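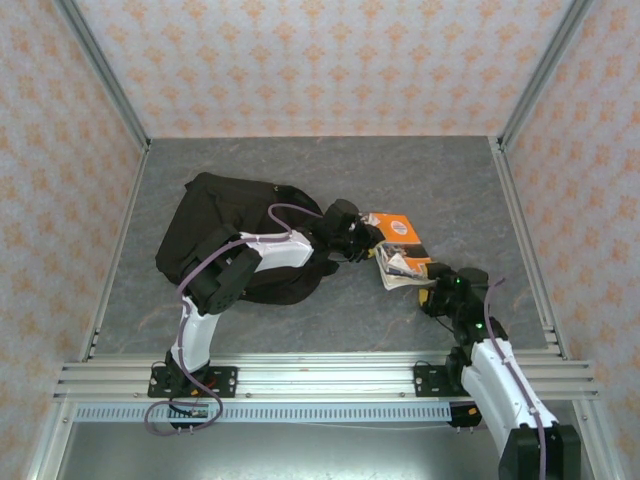
Plasilero Gripper Comparison Set
Data card, release 3
Maintained by Mirela Pacheco and Thịnh Ông, Brasham Laboratory

Purpose

This release supports the comparison of gripper fingers on a two-arm bench cell. The task family is the handling of soft goods and paper goods: fabric bags, booklets and paperback books. It is intended for groups that need to choose a finger design before committing to a longer collection. It is not intended as a benchmark of learning methods.

Contents

The release holds 1657 episodes. Each episode contains video from the fixed camera and from the wrist cameras, joint positions for both arms, gripper opening, motor current at the gripper, and a text label for the task. An additional 300 episodes are held back for evaluation and may be requested from the maintainers.

Finger designs

Two designs are compared. The lattice finger is yellow and perforated with rectangular openings, and is meant to give slightly under load. The solid finger serves as the baseline. Both mount to the same gripper base, and the controller settings are identical for both. The finger design in use is recorded in the field finger_type, separately for each arm.

Operators were asked to take fabric by an edge or seam where one could be reached, and to close at the lower of the two force settings. The higher setting was permitted after a failed first attempt; such episodes carry the flag retry_force.
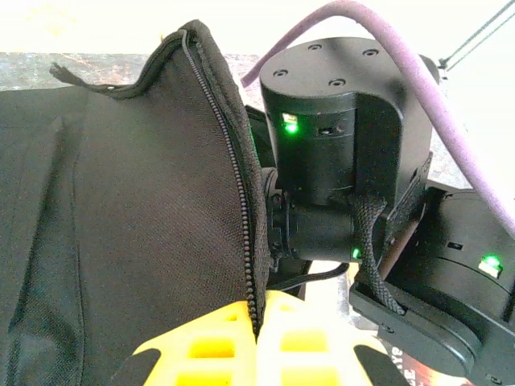

Shadi Akl objected during review that seam grasps flatter the lattice finger, and asked that results on seams and results on plain fabric be reported in separate columns. The maintainers accepted the request. The field contact_region now takes the values seam, panel, strap and page edge, and the summary tables follow the same division. Episodes from release 2 were labeled again by hand under this scheme.

Camera notes

The fixed camera covers the full work surface and should be used to judge whether an object was moved, dropped or passed between arms. The wrist cameras are better suited to judging contact. At close range a dark bag can fill much of the wrist view, and automatic exposure then tends to wash out light areas behind it. Exposure was locked for the final 23 sessions. Users training on wrist video alone should treat locked and unlocked sessions as separate groups.

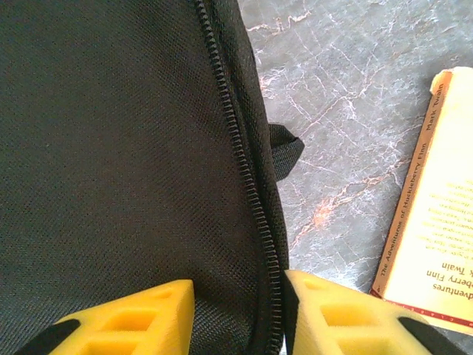
Session lists for both groups are supplied in the folder named exposure. Wrist camera calibration was repeated whenever fingers were exchanged, and the matching file is named in the header of each episode.

Known limitations

Gripper current is not a direct measure of force and should not be compared across arms. Small print on objects is often out of focus in wrist video. Finger wear was not measured.

Access and contact

Requests for the evaluation episodes are reviewed each Thursday. Corrections to labels should give the episode number and the field concerned, and should be addressed to Mirela Pacheco.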